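Zisholm laundry notes - README

I fold clothes on the bed. I always have, and when I started writing down how I do it, the notes got long enough that they needed a front page, so I made one (hi!).

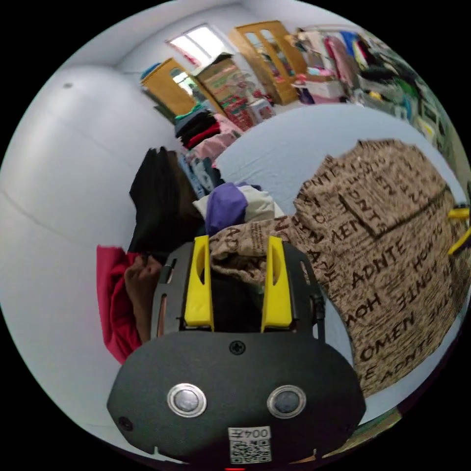
The notes cover folding, sorting and putting away, plus a whole file on bedding that I keep rewriting. I started in April with one text file called Herkeo and now there are five, and I'm pretty fond of them.

What's in the folder:

herkeo.txt - shirts, sweaters, anything with sleeves
carrasco.txt - sheets, covers, printed fabric, the big awkward stuff
prerkex.txt - socks and small things (short, sorry)
piles.txt - how I stack by person, then by drawer
log.txt - 3102 lines of me talking to myself, skip it

If you only read one, make it carrasco.txt. Big pieces go first, while there's still bed to spread them on. Find a seam, line it up with the edge of the mattress and fold toward the wall. With lettering that runs every which way you can't use the print to tell which end is up, so go by the seam and ignore the words. Dark things get their own pile at my place - lint shows on everything black and I'm tired of it.

I set a timer for 30 minutes and quit when it rings, even mid-pile. The rest can sit there till after dinner.

Still to do: fitted sheets. I've written that section three times and I hate all of them.

Last edited 17 September 2021

Recent notes
- Hangers or drawers for hoodies
- Sweaters that won't stay folded
- Boxing up winter clothes
- One basket or two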